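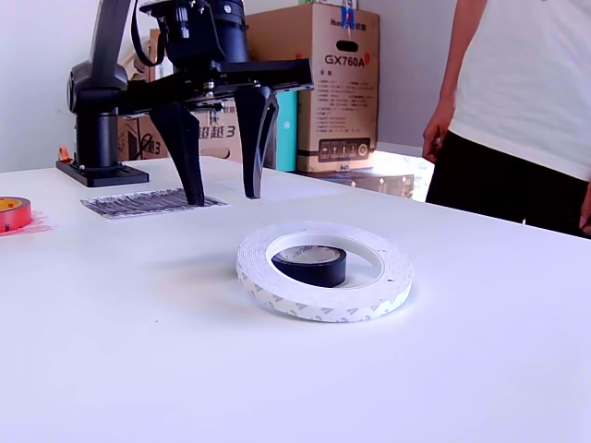
Kalbridge Robotics Club meets after school in July and whenever else we can get the key. We have 200 square feet, a white table and a long-running argument about whose turn it is to sweep. Our favourite exercise is Tape, where the arm has to deal with a roll lying flat, sometimes with a smaller black roll sitting in the hole of a big white one to keep everybody humble. The cardboard boxes behind the table are our filing system.

Members start in pairs and write their own code. The code is usually fine until they run it.

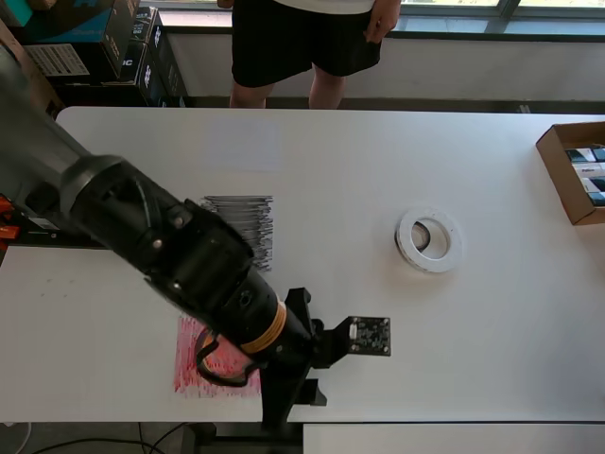 After 4 sessions you may call yourself a Senior Member, which comes with a badge and no privileges. Our team, Masetti, placed 2nd at the regional meet, in a field we'd prefer not to discuss.

Hiwot Ayele

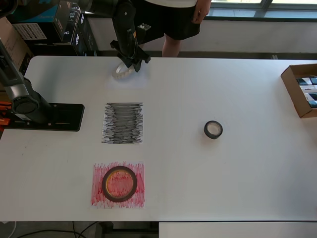 Ifor Skyrme, club captain

New members are welcome at any skill level, including mine. Bring a snack and a pencil. We already have tape.

473 shares | 2 comments

Recent
Masetti team notes
July session times
How to join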